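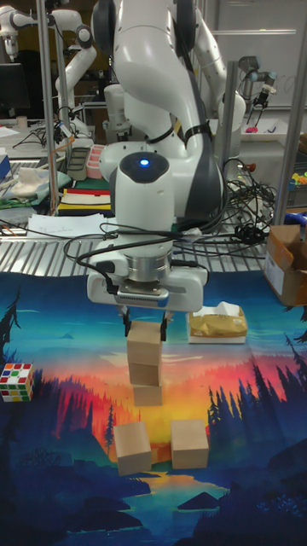 Fakcombe Institute opens enrollment for evening classes

FAKCOMBE – The Fakcombe Institute will offer 33 evening classes this spring, the institute said. Enrollment opens in February, and classes begin at 6:30 p.m.

New subjects include bookkeeping, basic plumbing, conversational Norwegian and local history. Returning classes include watercolor, home wiring and creative writing.

The program is supported by Urora, a regional education fund, which has renewed its grant for another year. The money will pay for teaching hours and keep fees at last year's level. Adults under 25 and people out of work can apply for a free place.

"A lot of people here finish work late and can't get to the college in Plustton," said Heike Teuber, director of the institute. "We moved the start time back half an hour so they can eat first."

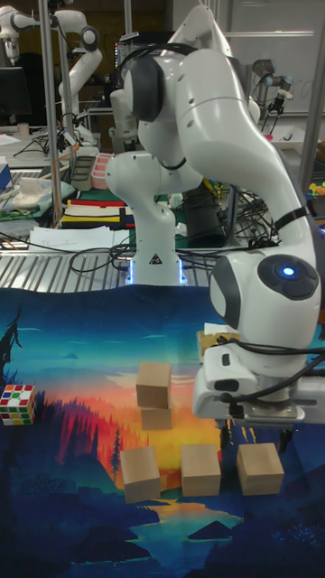 A robot arm above blocks on a tabletop.

Haris Stojanović will teach bookkeeping. Ronja Brekke, who taught the first Norwegian course in 2000, returns to lead the beginners' group. Most courses run for eight weeks – home wiring runs for ten.

The institute was founded in 1852 as a reading room for mill workers.

Enrollment forms are available at the front desk and at Fakcombe public library. Places are given in the order forms are received.

Media contact: Alaric Dvorak, press office, Fakcombe Institute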